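Clearing a Gripper That Drops Its Load Mid-Move
Posted April 7, 2018 by Didier Gilbert

These steps apply to the Flirko two-finger gripper on a tabletop arm. The fault looks like this: the fingers close, the arm lifts, and partway through the move the object slips out. No error appears on the panel. We had this for most of a week at Brosbridge before Blandine Pichon found the cause, a grip force limit that had gone back to its default after a controller update.

Before you start

Press the emergency stop and wait until the arm has settled. If something is still between the fingers, support it with one hand before you release the grip. Do not reach under a raised arm. The brake on ours let the wrist sag a little when power was cut, and yours may do the same.

Step 1. Save the log

Copy the log off the controller before you restart anything. A restart clears it. Look for the line "force target" and write down the value. Ours read 200 when it should have been 900. These are controller units, so don't compare them with a scale.

Step 2. Check the finger pads

Wipe both pads with a dry cloth and look for shiny patches. Replace them as a pair if you find any. A new pad on one side only will pull the grip off center.

Step 3. Reset the force limit

Open the tool settings, enter the old value, and save it to the tool profile. Saving it to the session is not enough — that was our mistake the first time, and the fault came back the next morning.
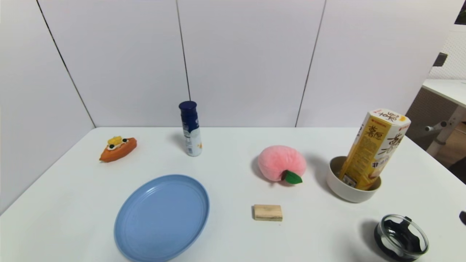
Step 4. Test with mixed objects

Use things that differ in shape and surface. A soft toy will hold at almost any force, so it tells you little by itself. A smooth upright bottle is a better test, and a block lying flat shows whether the fingers close level. Leave glass out of it.

Run each object 3 times at low speed, then 3 times at working speed. Keep a hand near the stop button and the other hand off the table.

If it still slips

Check the cable at the wrist. The Sirkville shop had one with a bent pin that gave the same symptoms. If the cable is good and the force value stays where you put it, take the gripper off and send it to Le Goff for service with a copy of the log. Don't raise the limit past the old value to get through a shift.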